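Subject: Re: Genre tags for retold folk tales – proposal
Date: 13 August 2018

> The retellings tag now covers 300 entries, and I can't
> find anything in it. Floleo is a straight fairy tale in
> verse. Margaritis moves the same plot into a tram depot.
> Could we split by setting and leave style to the notes?

Setting won't work as the only split. Grelumard changes setting in every chapter and would need 10 tags by itself. I tested two rules on a sample of 30 entries from the January export.

1. Tag by source. If the plot can be traced to one known tale, use the tale's name. Mixed sources get "composite". 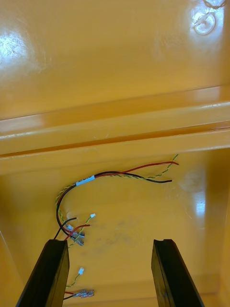

2. Tag by narration. Use "framed" when a character tells the story to another character, "direct" when not. Broken chronology gets a second tag – "nonlinear" – and can go with either.

Rule 2 gave fewer disputes. The one hard case was Gostutberg, where the frame story stops halfway and never comes back. I tagged it "framed" and put a line in the notes field.
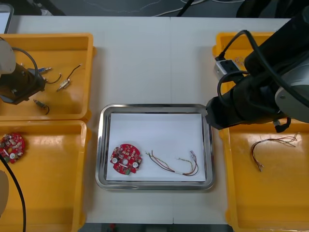

Red circuit board and wire harness on a paper-lined tray

Entry 1348 is still listed twice, once as a novel and once as a story cycle. The chapters share a narrator but no plot, so I would keep the story cycle record and redirect the other.

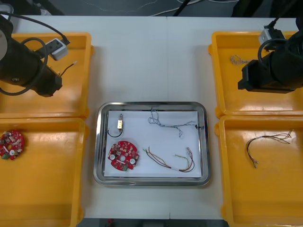

Steel tray between orange bins

If there are no objections I will apply rule 2 first and leave the old tag in place until the search index has been rebuilt. Please don't rename tags by hand before then.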